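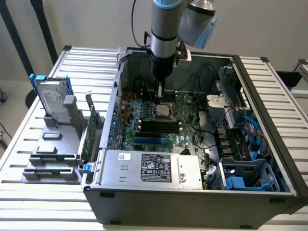 The arm over the open tower, fingers above the processor socket. Hard disk and card in the fixture on the left.

Comparing two-finger grippers on a desktop PC

Updated December 22, 2020

We use this routine at Drelora to decide which fingers go on the arm for a dismantling job. You need a scrap tower, a fixture that holds parts upright, and an afternoon.

1. Lay the tower on its side with the panel off. Push it against a stop on the bench slats so that it goes back to the same spot after every run.

2. Fit the first set of fingers and enter the new tool length in the controller. Imogen Fothergill forgot this in February and bent a drive bracket.

3. Tie back any arm cable that hangs near the wrist. Leave enough slack for a full turn of the last joint.

4. Jog down to the processor socket at low speed and stop above it. If the fingers or the wrist bracket touch the case on the way, note where and back out.

5. Teach the pick and place points for the drive and the card. Approach the card from straight above – a slight tilt is enough to jam it in its slot.

6. Run 11 cycles without touching the settings. Write down each drop, slip and stop.

7. Change fingers and repeat from step 2.

Our last comparison was the Ekine fingers against the Grana ones. Over 988 picks on the drive there was little between them. On the card the Grana pads held better, but they are wider and would not fit between the memory slots. Nermin Yüksel is grinding down a spare pair to 6 mm.

Keep the log sheets with the fingers. Raimonds Vaher has blank ones.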